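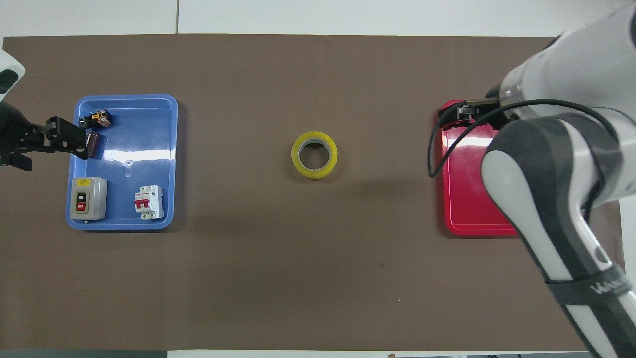
Blue tray, red tray and a roll of packing tape on the bench at Botovville.

Two-armed robot learns to tidy up, in theory

Members of the Botovville shared workshop have spent much of the spring building a sorting station out of two white robot arms, a big brown mat and more patience than anyone had budgeted. The plan is modest: take electrical parts from one tray and put them in the other. The parts include a relay or contactor, a small capacitor, a circuit breaker and a switch box with ON and OFF buttons.

"A toddler could do it faster, but a toddler wants lunch," said Divya Pai, who started the build. The pair of arms goes by Ruto and Joseph. Joseph is the one that drops things.

Hywel Kemeys, who writes most of the code, has logged 578 attempts so far and declines to say how many he would call good. The capacitor is the usual culprit – it rolls.

The group has spent some $4,000, mostly its own money, and hopes to show the station at the workshop's open day in September. Entry is free. Visitors are asked to bring their own parts, and not to expect them back sorted.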